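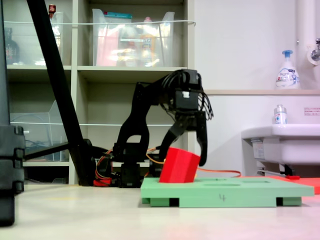

Home Robotics > Getting Started > Chores and Tidying

Can a small arm put things away yet?

I've been reading everything I can find on desktop robot arms and I am hooked. My dream is pretty modest. Every evening our kitchen table is covered in my kids' blocks, puzzle pieces and pens, and I'd love a little arm clamped to the end of it that sorts the lot back into tubs while I do the dishes. The Lumach kit looks like the one to get and I have 2,084 dollars put aside, which would cover it with a bit left over.

Before I spend it, has anyone got one of these doing a real household job, day in and day out? Or is it all still shape puzzles?

Gayan Gazi
Posted May 14, 2021

Worer

yes and no. mine picks up socks. it also picks up the tablecloth. great fun though, get one

Tharindu Dewan

Oh, you're going to have a wonderful time with this, but please don't sack yourself from tidying duty just yet!

I wouldn't turn your nose up at shape puzzles, either. A chunky red block going into a cutout in a green board looks like a toddler's game, and it's a very fair rehearsal for what you want. The arm has to get a finger down either side of the block, hold it without knocking it crooked, line it up with the hole and then let go cleanly. If the block leans even a little it can jam on the rim, and a cheap arm has no feeling in its fingers to tell it so. You or I would just give it a wiggle. Teaching a machine to wiggle is a surprisingly big job (and my favourite part of the whole hobby).

Sorting into open tubs is a good deal easier than fitting, so your plan is a sensible one. I've had an arm at home for two years and it will reliably drop blocks into a tub if they're spread out and all the same colour. Pens are harder as they roll. Puzzle pieces lying flat on a table are miserable, and I've more or less given up on those. Piles of mixed stuff are where it all falls over, and a kitchen table after dinner is nothing but piles.

If I were starting again I'd do blocks only, one colour, on a plain light tabletop, for a month. Tape down where the tub goes. Keep the cables behind the arm and leave enough slack at the wrist for it to turn. Then add a second colour and see how you feel.

I haven't used the Lumach so I can't tell you if it's the right kit. Ask whether you can buy spare servos one at a time, as I've cooked two.

Akanda

Adding to Tharindu's answer: allow for the kids. Mine wanted to hand it things, so I only run it after bedtime, and somebody stays in the room with the power switch in reach.

Zemus

Tagged: robot arms, tidying, grippers, beginners, kitchen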